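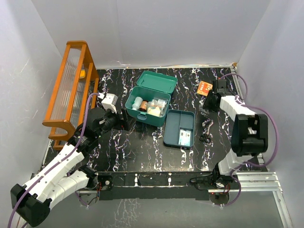 *A tall wooden rack on a black marble-patterned surface.*

Residents of Uvora have until the end of January to hand in their old and unwanted medicines at the Kolix Street pharmacy, and going by the line out the door in the first week, plenty of people have been meaning to do it for years. The pharmacy took in 371 packets and bottles in that week alone, well up on the 102 it saw in the same week last summer, and the staff couldn't be more pleased (or more tired, poor things).
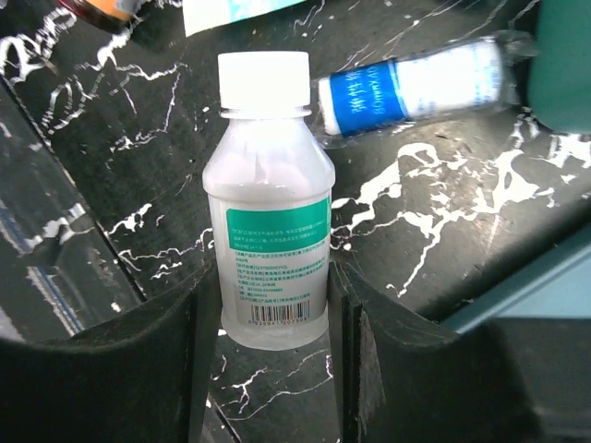 Anything past its date is welcome, along with the half-finished courses and the cough mixture at the back of the cupboard. Needles can't be taken over the counter, but the Juka clinic has a proper bin for those and is open until 2 pm.

The pharmacy would also like a gentle word with all of us about how we store what we keep. The bathroom is a poor choice, with all that steam, and a kitchen bench in full sun is hardly better. A plastic box with a lid and a latch, like the green one here with its bottles tucked inside, does nicely on a high shelf well out of the reach of little ones.
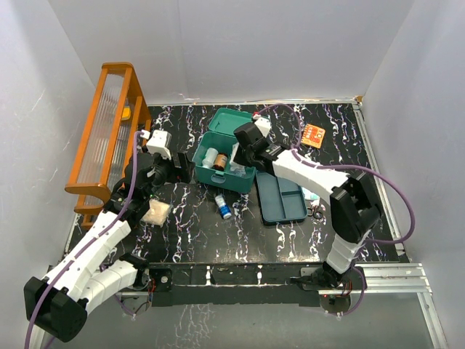
Leaflets on safe storage are free at the counter, and there's a large-print version too. The pharmacy is happy to look through a whole box with you if you're not sure what should stay, so bring the lot, folded-back green lid and leaning white bottle and all, and allow a few extra minutes for parking.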